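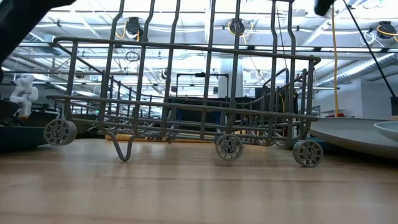 1 January 2020

I started the year with my head in the dishwasher, which is a fair picture of how our Christmas went. The pump had been making a noise since September, a sort of gargle, and on Sunday night it stopped gargling and stopped everything else as well. The man at the repair place in Claltbridge was very kind about it and quoted me a figure that made me sit down on the stairs. So we are washing up by hand for a while, and I have been thinking far more than is healthy about dish racks.

The one I've come round to is the lower basket out of a dishwasher, wheels and all. My mother had one on her draining board for years and I was mortified by it as a teenager (friends used to ask where the rest of it was). But it's a lovely strong thing, coated wire, with rows of prongs set at an angle somebody must have thought hard about, and it takes far more than the dainty rack I bought from Okero, which held four side plates and then fell over if you added a mug. The wheels are a nuisance on a worktop, I'll grant you. A folded tea towel under one end stops it wandering off, and soaks up the drips while it's at it.

Big bowls are what really sold me. A mixing bowl left flat on its rim traps all the damp underneath, and you lift it up next morning to find a little puddle and a smell.
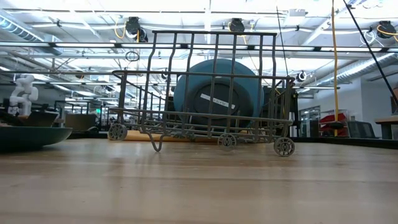 Stood up on its side against the tall wires, though, a bowl gets air all round and the water has somewhere to go. I put ours in first, before anything else, and then fit the rest round it like coats round a sleeping child at a party. Bowls at the back, plates in the prongs, and cutlery in an old jam jar, because I never did find the basket that should go with it.

Plates I dry and put away straight off if I can bear to. Ours don't match any more. There was a full set of Kowalczyk stoneware once, a wedding present, and we are down to 2 of the dinner plates, so the pile is made up with odd colours from charity shops, and I've grown rather fond of it that way. They don't quite stack, each one sits a bit crooked on the next, but supper looks cheerful.
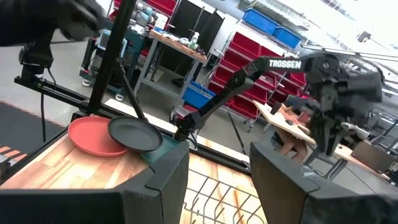

Can you use an old dishwasher basket if the coating has started to chip?

I'd touch up small chips with the repair paint sold for racks, let it cure for as long as the tin says, and keep plates off that spot until it has. If the wire is rusting in several places I'd let it go and look for another, as rust marks are a misery to get off pale china.

The new machine, an Orkberg, is coming once the shops have got over the holidays. I've already said the old basket is staying.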